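Bindulton says yes to longer workshop hours, no to the kettle

September 2, 2022

The shared workshop in Bindulton will stay open until 11 at night starting this month, after members voted 85 to 2 in favor of longer hours. A second proposal, to replace the kettle, failed.

The workshop on Edet Street has closed at six since it opened, an arrangement that suited people who don't have jobs. Everyone else got Saturday, along with the line for the drill press. Complaints had been building since February, when the sign-up sheet for Saturday bench time grew a second page and then, briefly, a black market.

Under the new schedule, evening users will need to take a short safety class and sign a form promising to stop using the table saw at nine. The form was requested by residents of the Prirkimham apartments next door, who say they have nothing against woodworking and would simply like to hear less of it. An earlier draft set the limit at eight and also mentioned hammers. Hammers were dropped after a discussion that took up most of an evening.

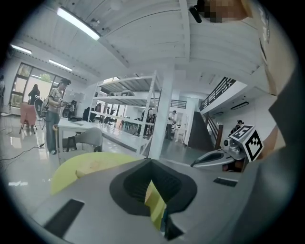 Under the white ceiling of a workshop.

Membership stands at 184, which makes the turnout for the vote the highest on record by a wide margin. The previous record was set by a motion on parking, and most of those people left once parking had been dealt with.

Longer hours will cost money. Dues go up by $2 a month, and the hardware store Nuleva has agreed to cover the extra electric bill for the first winter in exchange for a sign above the front door. The size of the sign is still being worked out. Nuleva's first sketch would have covered the door.

As for the kettle, supporters of a new one pointed out that the present model takes most of a coffee break to boil and has to be held down by the lid. Opponents replied that it still works. The motion needed a two-thirds majority, under a rule brought in to prevent reckless spending, and fell short. It can be raised again in February.

Sign-up for the first safety class is at the front desk. Bring your own pen.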